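Spielküche gebraucht gekauft: Arbeitsplatte und Spüle sauber bekommen?

Skidulex
Mitglied, Rubrik Kinderzimmer und Spielzeug

Hallo zusammen,
ich habe eine gebrauchte Spielküche übernommen, bezahlt habe ich 40 Euro samt Zubehör. Die Arbeitsplatte ist weiß mit dunklen Sprenkeln, das Spülbecken hellgrau mit weißem Rand, der Wasserhahn silberfarben. Wasser kommt natürlich keines, das Becken hat auch keinen Ablauf zum Anschließen.
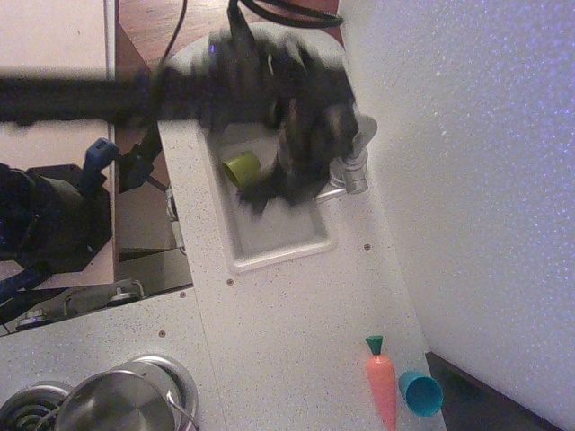

Mir geht es um drei Sachen. Erstens: Womit reinige ich die Platte, ohne dass sie stumpf wird? In der Fuge zwischen den beiden Plattenteilen sitzt Schmutz, da komme ich mit dem Lappen nicht hin. Zweitens: Dürfen die Plastikbecher in die Spülmaschine? Eine Prägung mit Temperatur finde ich nicht. Drittens: Meine Tochter ist 3 und will mit echtem Wasser spielen. Geht das, oder quillt mir die Platte auf?

Noch ein Bild vom Becken, die kleinen Punkte auf dem Boden meine ich auch:

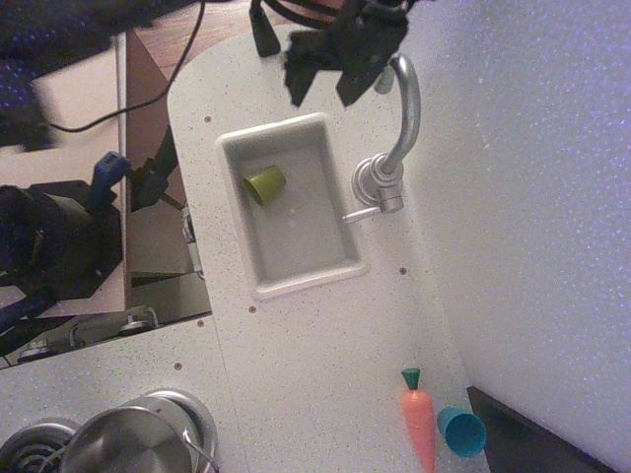
Spülbecken mit grünem Becher, vorne Karotte und blaugrüner Becher

Danke schon mal.

Bondale
Antwort, 67 Mal als hilfreich markiert

Platte: lauwarmes Wasser, ein Tropfen Spülmittel, weiches Tuch, danach trocken nachwischen. Kein Scheuerpulver und kein Schmutzradierer, der nimmt den Glanz weg. Für die Fuge eine alte Zahnbürste nehmen, die aber nur leicht feucht. Die Schraublöcher genauso. Wenn du schon dabei bist, prüf, ob die Schrauben noch fest sitzen.

Becher würde ich von Hand spülen. Unsere haben wir einmal bei 70 Grad mitlaufen lassen, zwei davon waren danach oval.

Wasser: Solange du nicht weißt, was unter der Beschichtung ist, nichts direkt ins Becken gießen. Bei uns steht eine flache Schüssel drin und da kommen 700 ml rein, mehr nicht. Nach dem Spielen ausleeren und den Rand vom Becken abwischen. Wenn die Fuge offen ist, kannst du sie mit etwas Silikon schließen, einen Tag aushärten lassen.

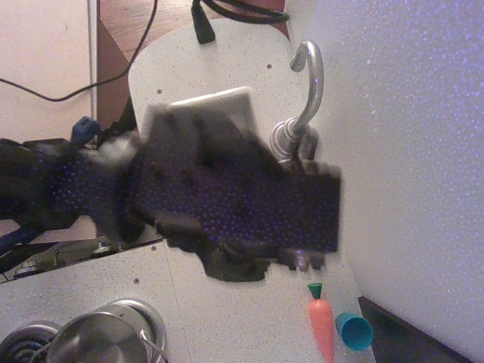
Arbeitsplatte mit Fuge, Wasserhahn und Topf

Den Topf trocknest du am besten gleich ab, auch am Drahtbügel.

Gistevura
Antwort, 3 Mal als hilfreich markiert

Essig geht auch. Wir nehmen immer Essig.

Bondale
Kommentar dazu

Aber verdünnt, und vom Silikon fernhalten.

Skidulex
Kommentar dazu

Zahnbürste hat funktioniert, die Fuge ist wieder hell. Die Punkte im Becken sind noch da, die bleiben jetzt. Schüssel kaufe ich im März, vorher wird bei uns sowieso nur trocken gekocht.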